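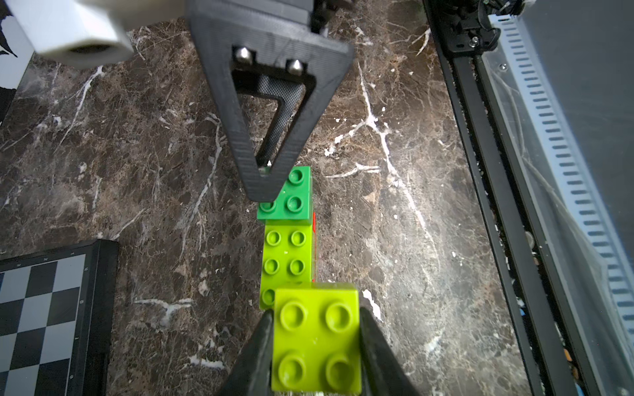 Darnudow Two-Arm Brick Bench
Darnudow is a tabletop setup for studying how two robot arms can build something together when both hands need to be in the same few inches of space. It comes from the Fevon group, and it includes the arms' fingers, the wrist cameras, the recording software and a trained policy you can run on the first day. We picked big toy building bricks as the work material and we've never regretted it. They're cheap, they click, they come apart again, and they punish sloppy alignment right away! One hand has a yellow-green brick between its fingers while the other hand's printed finger points down at a dark green brick on the far end of a lime green one, with very little room to spare, and that closeness is the part of the problem we built the bench to look at. A single arm can stack bricks on a good day. Two arms can brace and press, and a lot more builds become possible once you have that.

What the bench is for
Most two-arm work we had tried before was really two one-arm jobs running side by side. The left arm did its thing, the right arm did its thing, and they stayed out of each other's way. With bricks that snap together, you can't get away with that for long. Press down on one end of a long brick and the other end wants to lift. Press a little off center and the whole stack walks across the table. Somebody has to hold it, and the hand that holds has to respond to the hand that pushes.
So the question we cared about was this: can a policy learn when to hold, where to hold and when to let go, from demonstrations alone, with no force sensor at the wrist? We think it can, and the results further down are why we're so excited about it.

The fingers
The Grileo fingers are 3D printed in black, with a triangular opening through the body and a gray grip pad with a fine diamond texture. We went through a lot of shapes. The triangular one won for two reasons. It has enough give to settle against a brick without knocking it over, and the opening lets a camera see through the finger to the pad. Being able to see the pad while the finger is working is a bigger help than we expected.
Pads peel off and can be replaced in a few minutes. Print files are included, along with the print settings we use ourselves. You'll see layer lines on the sides and that's fine, they don't affect the grip. If you're printing your own, do a test fit of the bolts before you print a full set (ask us how we know).
The other hand can carry Grileo fingers too, or a plain pair if you want to compare. The policy was trained with mixed fingers and handles either one.

The method
We call the training recipe Kang. It's a small change to ordinary imitation learning and you can add it to a pipeline you already have.
In the usual approach both arms' motions are predicted together, and every moment of a demonstration counts the same. Long stretches of a recording are just arms moving through open air, so the policy gets very good at moving through open air. Kang marks the short stretches where either hand is pressing or bracing and gives them extra weight. It also asks the network, during those stretches only, to predict what the other hand will do next. That second task is dropped when the policy runs. All it has to do is push the network into paying attention to its neighbor.
The marking is automatic. We look at the difference between where each gripper was told to go and where it ended up, and when that gap grows, something is being pushed on. It's a rough signal and it does make mistakes, mostly when an arm starts or stops quickly. A viewer is included so you can go through the marks and fix the bad ones. We fixed very few in the end.

What we trained on
The released data holds 241 full demonstrations, which the marking step turns into 1624 contact clips. They cover 16 brick layouts, from a plain two-brick stack up to offset builds with an overhang, which are the fun ones. Each recording has the view from both wrists, joint positions, gripper openings and the commands that were sent.
Lighting and clutter were left to vary on purpose. We recorded on shiny surfaces as well as dull ones, and bright studs throwing highlights back at the camera turned out to be good practice for the policy.

What we found
We ran 300 trials, split evenly between Kang and the same network trained the ordinary way. Both versions were good at picking up a brick and bringing it over. The gap opened up at the press. With the ordinary training, the bracing hand often arrived late or gripped the wrong brick, and the stack slid. With Kang the holding hand got into place first far more often, and most of the builds that failed under the old training now finished.
The offset layouts gained the most. The plain two-brick stack hardly changed, and we'd expect that, as it never needed much bracing.
Our favorite behavior was one we didn't plan for. When a press went badly and the brick sat crooked, the policy would sometimes back off, steady the stack with the other hand and press again. There are a few moments like that in the demonstrations, and the extra weighting seems to have brought them out.

Where it still struggles
Bricks of nearly the same color lying against each other can be hard for it to tell apart, especially two greens. Tall stacks block the view from one wrist, and the policy gets hesitant once that happens. It also has no idea how hard it is pressing, so a brick that needs an unusually firm push may be left partly seated. We'd love to see someone try Kang with a touch sensor in the pad.

In the box
Two sets of Grileo fingers with spare pads
Two wrist camera mounts with cables
Rail brackets and bolts
Brick assortment covering all the released layouts
Recording software, mark viewer and training code
Trained Darnudow policy, plus the ordinary version for comparison

You'll need
Two arms with parallel grippers, a sturdy table and a computer with a recent graphics card. Arms aren't included. Mounting drawings are supplied for the arms we use, and the adapter plate is simple enough to redraw for others.

Setup takes most of an afternoon, and camera alignment is the slow step. Start with the two-brick stack, get that running smoothly, then move on to the overhangs. If you record your own layouts, please send them to Fevon. We're adding outside builds to the next data release, and odd ones are very welcome.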